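Textile Care and Repair, Unit 6: Washing and Storing Light Synthetic Outerwear
January
By Arlo Boateng
12 min read

These notes go with the sixth class of the evening course at Kincaid. Bring them to the next one, along with your swatch book and one garment from home that you would be willing to wash by hand.

What we mean by light synthetic outerwear

For this unit the term covers windbreakers, thin rain shells, running jackets and the outer layer of most packable coats. Nearly all of them are nylon or polyester. Both fibers are made by melting a polymer and pushing it through fine holes, and both soften again if they get hot enough. Most of the damage we see on the repair table goes back to that fact. Iron shine, melted spots from a dryer drum and set-in creases are all heat damage, and none of them can be fully undone.

Nylon and polyester behave differently enough to be worth telling apart. Nylon takes up some water and stretches slightly when wet. Polyester takes up almost none. Nylon is usually the better of the two for abrasion, and polyester stands up better to sunlight. A nylon shell left hanging in a bright window for a few summers can tear along the shoulders with very little force. Check the sewn-in label first. If it has been cut out, use the burn test from Unit 2, on a thread pulled from the seam allowance, over the sink and with the fan on.

Coatings and finishes

The fabric is only part of what you are washing. A shell may have:

- a water-repellent finish on the outside, which makes rain bead and roll off
- a coating or thin film on the inside, which stops water that gets past the finish
- tape over the seams on the inside

The outer finish wears off with use and can be renewed. The inner coating can't be renewed at home in any way that lasts. When a coating turns sticky or starts to flake, the garment is near the end of its life as rainwear, though it may still be good for wind. Tape that has lifted can sometimes be pressed down again with a cool iron and a cloth in between. We will try this in class on the Zistow sample shells. Their tape is old, so expect mixed results.

Washing

Empty the pockets. Close zippers and hook-and-loop tabs and loosen any drawcords. Turn the garment right side out unless the label says otherwise.

Use cool or lukewarm water and a small amount of liquid detergent. Powder can leave grains in the seams. Skip fabric softener entirely. It leaves a film that makes water soak in, and people who complain that a jacket "stopped working" have very often been using it. Bleach weakens nylon and will yellow some pale colors.

By hand: fill the basin before the garment goes in, press it under and let it sit for 12 minutes. Work the collar and cuffs with a soft brush. Drain, then rinse until the water is clear and you can't feel any slip between your fingers. Two rinses are the minimum and dark colors may want more. Press the water out against the side of the basin. Do not wring, especially if there is an inner coating.

By machine: gentle cycle, low spin, extra rinse. Waterproof shells can trap a pocket of water and throw the drum out of balance, so stay nearby for the first spin.

Stains

Treat before washing. Body oil at the neck comes out with a drop of dish soap left on for a few minutes. Dried mud should be brushed off before any water touches it. Ballpoint ink may move with rubbing alcohol on a cotton swab, but test an inside hem first, as alcohol can cloud a coating. Tar and bicycle grease are covered in Unit 9.

Drying

Hang on a wide hanger, in shade, with the zipper open. If the label allows a dryer, use low heat and take the garment out as soon as the cycle ends. A short spell of low heat can bring back some of the water-repellent finish, so it is worth doing where it is permitted.

Creases and folding

Thin nylon creases easily and most of the creases fall out on their own. A day on the hanger in a steamy bathroom handles the rest. If you must iron, use the lowest setting, no steam, and a cotton cloth on top. Keep the iron moving and stay away from zippers and seam tape.

Folding is fine for a season. For longer storage, hang or roll the piece loosely, since a sharp fold kept for years can crack a coating along the line. Don't leave a packable jacket stuffed in its own pocket between trips. Plastic bags are a poor choice for anything coated. Use a cotton pillowcase.

Record keeping

The course wardrobe at Plirngate now lists 3,611 pieces, and every one has a card. Yours should carry at least the fiber, the color in ordinary words, any coating, the wash method used and the state of the seams. Write "lavender gray" or "dull green" and leave trade color names for the remarks line. If you are unsure of the fiber, write "nylon or polyester, not tested." A wrong entry tends to get copied for years.

For next time

Read the chapter on zippers in the Cletimberg handbook and skip the section on replacing metal teeth. Wash your garment from home, fill in a card for it and note anything that surprised you. Cards are collected at the start of class and returned at the end.

Related
Unit 2: Fiber Tests You Can Do at Home
Unit 5: Wool, Felt and Moths
Unit 7: Zippers, Snaps and Drawcords
Unit 9: Grease, Tar and Other Hard Stains
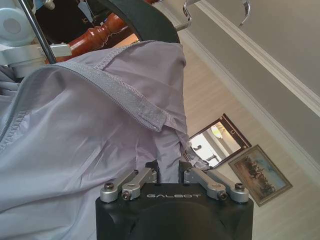
Marisol: On the softener point, I had a rain shell that soaked through every time, and I'd washed it with softener for years. Three washes with plain liquid detergent and an extra rinse made a big difference, but the shoulders still wet out under my backpack straps. Would a spray-on finish hold up there or should I use the kind you wash in?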